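Wiltport toy library to move into former Kravets shop in October

Wiltport's toy library is to leave the church hall it has used on weekday mornings and move into the old Kravets shoe shop on Tralance Road, which has stood empty since the spring of last year.

The library will open in the new place in the second week of October. It will close for six working days before then so that the shelves can be put up and the stock brought across. Families who have toys out on loan during the closure will not be charged for keeping them longer, and anything due back in that time can be returned on the first day of opening.

At present the library lends to 80 families in Wiltport and the villages on the Tralance side of the river. It holds 1,625 items, from rattles and stacking cups to ride-on tractors, but only a small part of the stock can be put out at any one session. The rest is kept in cupboards behind the stage and has to be asked for from a printed list. Parents who filled in a survey last winter put this at the top of their complaints, ahead of the opening hours and the steps at the hall door.

The shop has a level entrance, a wide front window and a stockroom at the back with its own sink. The stockroom will be used for washing and checking returned toys. The front will be split between open shelves and a play corner, where children can try things out before they are borrowed.

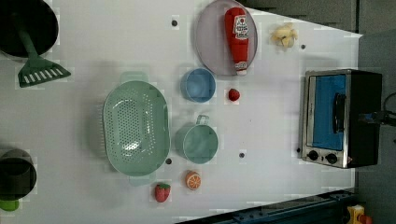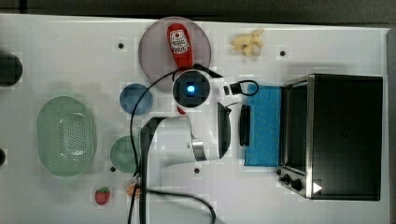 Rent on the shop has been set at a reduced rate for the first two years under an agreement with the owners, who had been looking for a tenant since the shoe business closed. Prosunine, the paint firm on the Tralance estate, is giving the paint for the walls and the shop front. Play food and kitchen sets are the most borrowed part of the stock, and larger pieces such as the green colander and the countertop toaster oven will go on the low shelves by the window, within reach of younger children. Jigsaws and board games will be kept higher up and handed down by staff on request, as pieces have often gone missing from boxes left open.

Opening hours will also change. The library now opens on three mornings a week. From October it will open on four, with a late session until half past six on one of them for parents who work in the day. A Saturday morning will be tried in the new year if enough families say they would use it.

Membership will stay at 17 pounds a year for each household. Members may borrow up to four items at a time for three weeks. Childminders and playgroups pay 40 pounds and may borrow up to ten. There is no deposit, but the cost of a lost item may be asked for if it cannot be replaced from spare stock.

Gifts of used toys will be taken again once the move is over. The library would like wooden train track, dolls' clothes and outdoor toys in working order. It cannot take soft toys, anything that runs on button batteries, or car seats and pushchairs, and asks people not to leave bags in the doorway of the shop while work is going on inside.

The church hall will be used as normal until the closure begins. The mornings left free have been offered to a baby and toddler singing group, which has been meeting in the upstairs room of the Wiltport reading rooms and has a waiting list.

Parking outside the shop is limited to 30 minutes. Members with large items to return may use the yard behind the building, which is reached from the lane next to the chemist. The number 6 bus from Tralance stops opposite.

Forms for new members can be picked up at the hall during any session, or from the front desk at Wiltport Library.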